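Home Tickets Knowledge Base Status My Account Log out

Ticket 3625: Folding cell drops sweatshirts, and the pace board is driving us nuts
Status: Open, waiting on customer
Site: Rernham laundry and returns floor
Product: Skurnano folding cell, single arm

Hi all, me again from the evening crew at Rernham! I know the last ticket got closed, but I'd rather start a new one than dig that up, because I've got two things going on and they're kind of tangled together.

First thing is the drops. The arm picks up T-shirts fine, all night long, no complaints from any of us. Give it a sweatshirt or anything with a thick hem and it gets the first pinch, starts to lift, and somewhere on the way to the fold position the cloth slides out. The cell stops, the light goes amber, and one of us has to walk over, flatten the thing out by hand and hit resume. On a bad night that's 35 stops. I used to walk over there maybe twice a shift back when we only ran tees (happy days).

Second thing is the pace board. Before the cell came in, there were four of us on hand folding and we set our own speed, more or less. Now the board over the packing bench shows a target of 349 pieces an hour for the whole line, and it keeps counting while the cell is sitting there on amber. So the number goes red, and the people who are red are the packers, who haven't done anything except wait for shirts. You can imagine how that's going over in the break room.

What I've tried so far, so you don't have to ask me:

Restarted the cell from the panel, and also the long way with the main switch. No change.

Wiped down the fingertips with the cloth that came in the kit. They were pretty linty, and it went better for an hour or so, then back to the same old thing.

Swapped the sweatshirt recipe for the "heavy knit" one. That grips harder but it's slower, and it left a crease on the front of a few pieces, so the packers asked me to put it back.

Turned the overhead light down over the table, because there's a big bright spot on the white top and I wondered if it was messing with the pick. Couldn't tell you if it helped, to be fair. I turned it back up because the packers couldn't see the labels.

The gripper screws I've left alone. I was told not to touch those without you folks on the phone.
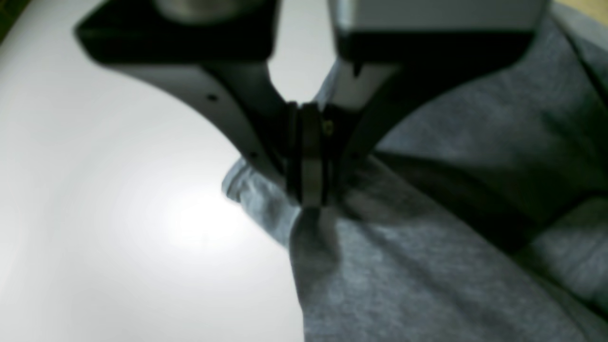

Rernham, 2022-05-05

Gray sweatshirt knit, stock recipe. Look at where the fingertips are holding it. They've got one narrow gather pinched up, with a paler fold sticking out to the left, maybe a hem or the end of a sleeve, and all the rest of the cloth is just lying there off to the right and down toward you. My guess (and I fold for a living, I don't program) is that it's trying to haul a whole heavy garment by one little pinch, and the weight wins. When I do it by hand I scoop a good bit more cloth before I lift. Can it be told to do that? Take a bigger bite, basically?

Reply from support, same day:

Thanks for the detail, this helps a lot. A small pinch on heavy knit is a known weak spot with the stock recipe. Please open Recipes, then Grip, and raise pick depth by one step only. Leave force where it is, or you will get those creases again. Then run 60 sweatshirts and write down how many stops you get. On the board: it is a Neagu display and it takes its count straight from the cell, so we can send it a "paused" signal. Your site lead has to approve that, as it changes the reported rate.

My update after the run:

Okay, did it! One step deeper, force untouched. Out of the 60 I had four stops, and all four were the zip-up kind, where I think it's catching the zipper tape. The pullovers went through clean. That is so much better than what we had, I went and told the packers right away and there was some clapping, only partly sarcastic.

I haven't tried a second step since you said only one. If the zip-ups need their own recipe I'm happy to be the guinea pig, but please walk me through it by phone the first time – the menus on that panel are not friendly and I'd hate to wipe out the tee settings that work.

About the board. I asked our site lead and got a "probably", with a question attached: will the paused minutes still show up somewhere? Management wants them counted, and to tell you the truth so do I. If the cell is down for half an hour I want that written down as the cell being down. Right now it just looks like the evening crew is slow. Day shift mostly runs tees so their numbers look great, and we've had a few comments about it that weren't very kind.

Also, and this might not be a support thing at all, but could the training sheet say who is supposed to clear an amber? The one we got from Sekdale says "operator", and we don't have an operator. We have folders who became packers, plus me, and I got the panel code because I was standing closest on install day. I like the work, I really do (my wrists have quit aching, for one thing!), but when I'm on break the cell can sit on amber until I get back, and people feel funny about touching it. Two of the packers would learn it tomorrow if somebody gave them a code and twenty minutes.

So, still open from my side:

- zip-up recipe, with a phone call please
- paused signal to the board, and where the paused time gets logged
- extra panel codes and who signs off on them
- how often we should be wiping the fingertips, the sheet only says "regularly"

Evenings are best to reach me, any time after the first truck is unloaded. Please don't close this one yet!

Support: Noted, keeping the ticket open. Callback requested for evening shift. Until then, wipe the fingertips at the start of each shift and leave pick depth where it is.

Contact support | Copyright 2022 Skurnano | Back to top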